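How do you get a toddler to sit down for snack without a fight?

Posted by Lina Zoubi, 1 December 2024

Hello everyone, and thank you in advance for reading, because I know I go on a bit. My grandson is two and a half and he stays with me while his parents work. He's a sweet, busy little boy and he eats a good lunch, but the afternoon snack has become a battle. He wants to carry his food around the house, he takes one bite of something and leaves it on the couch, and if I put him in his chair he slides right out of the bottom like a fish. We moved here to Brovcombe in November, so I do wonder if he's just unsettled. My daughter says to let him graze. I was raised to sit down when I eat, and I'd love to find some middle ground before the holidays, when we'll have a full house. Did any of you get through this with your sanity (and your couch)?

Matlala

Oh, I feel for you! I raised four and now I help out with the grandchildren, and every single one of them went through this. What saved us was giving them a little job and a little choice. We play restaurant first, with the pretend food, and whoever is two that year gets to be the boss of it. He puts the plates out, he tells me what I'm having, and I make a big fuss over how delicious it is. After that he's already at the table and in a good mood, and the real snack just sort of slips in behind it.

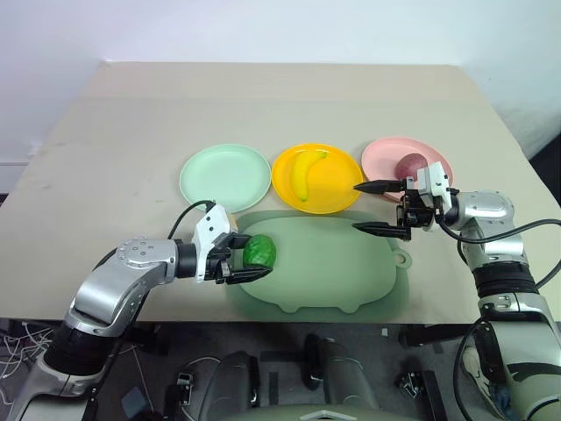
Wosten says the pretend part never worked at their house, by the way, and that their girl only got more wound up and wanted to play until supper. So it may depend on the child, and if yours is the kind who can't switch gears, skip it and go straight to the food.

The other thing I'd say is to keep it short. Ours got 9 minutes on the kitchen timer, and when it rang, snack was over, no hard feelings, and the next food was supper. The first week there were tears (some of them mine). By the second week he was climbing up on his own and asking me to wind the timer. I'd also check that his feet have something to rest on. We put a step stool under ours and the sliding down stopped, more or less.

And don't worry too much about the move. Little ones do settle, and having a grandma who sets the table for them is a lovely thing to settle into.

Somosari

Snack at the same time every day. Also no milk for an hour before, ours was just full.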